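# Knitwear and bedding check, back bedroom, Ludcombe

My notes from the March round, typed up the same evening with a mug of tea. Gerardo Sala asked for comments next to every line this time, so he's getting comments! 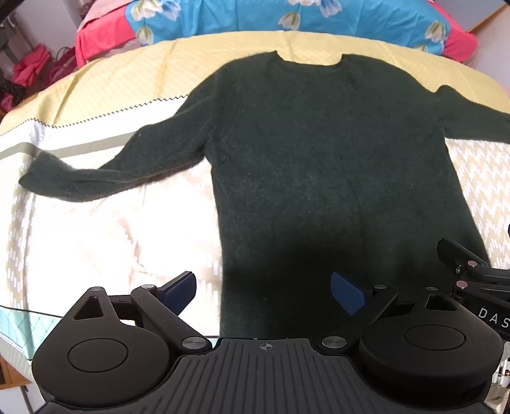 ## 1. The green jumper

- [x] **Laid flat, face up, sleeves out.** Always do this on the bed and never over the back of a chair (the shoulders go pointy and stay pointy).
- [x] **Neckline.** Plain crew neck. I ran a finger all the way round for popped stitches and found none.
- [x] **Cuffs.** Ribbed, and they spring back nicely when you pull them.
- [ ] **Moth check.** Half done. It's such a fuzzy knit that you can't judge it by looking, you have to hold it up to the window and go over it bit by bit. I did the sleeves and the top half and then the phone rang. The lower half wants doing in proper daylight – please don't tick this for me.
- [x] **Shedding.** Yes, a fair bit! It has that hazy mohair sort of surface and the stray fibres get on everything. Keep it well away from the fan heater and anything with an open element.
- [ ] **Care label.** Too faded to read. Treat as cool hand wash until somebody knows better.

## 2. Bed layers

I do these from the top down, lifting one corner at a time, so nothing has to be stripped unless I find something.

- [x] **Pale yellow quilted coverlet.** Quilting is sound. The white zigzag trim is the bit that catches on rings and watch straps, so I checked all the way along it. One loose thread, snipped.
- [x] **Cream and beige sheet.** Clean, no thin patches. I do like the little dash pattern.
- [x] **Beige piece with the white chevrons.** Fine. Smells of cupboard, so I've put it down for an airing.
- [x] **Teal layer with the lace edging.** The edging is the weak point, as ever. Tuck it in when making the bed or you'll put a heel through it (ask me how I know).
- [ ] **Blue tulip comforter.** Folded, looks lovely, but I haven't had it open. The pinkish-red border needs a look along the seam. Next round.

## 3. Heat and electrics

- [x] **Heater clearance.** I measured 108 cm from the Marras heater to the nearest bit of bedding. Our own rule is a metre, so that's a pass, though not by a lot. If anyone shifts the bed, measure again.
- [x] **Bedside lamp.** The Lumard one with the bendy neck. Flex good, plug good, nothing draped over it.
- [ ] **Extension lead.** It runs under the rug. I've said this before and I'll say it again, it mustn't! Tadeo Escobar has promised me a longer one that can go round by the skirting.
- [x] **Smoke alarm.** Pressed, shrieked, passed.

## 4. Floor and walkways

- [x] **Way to the door.** I could get from the bed to the door with my eyes shut. Tried it, too.
- [ ] **Pink and red pile beyond the bed.** Wants sorting. Soft things like that slide off in the night and then you've got a trip hazard at three in the morning. I'd put the lot in a lidded box – the Flendari ones stack well, and we've still got 3 empty.
- [x] **Window.** Opens and shuts, catch is firm. Left it on the first notch.

## To do before the next round

1. Finish the moth check on the green jumper (me).
2. Longer lead for the corner socket (Tadeo).
3. Open out the tulip comforter and check the border seam (me again, or Gerardo if he's passing).
4. Box up the pile.
5. New moth papers for the chest of drawers. The old ones had no smell left at all.

The sheet number for the binder is 129, and I've left a gap underneath the to-do list for Tadeo to sign once the lead's in.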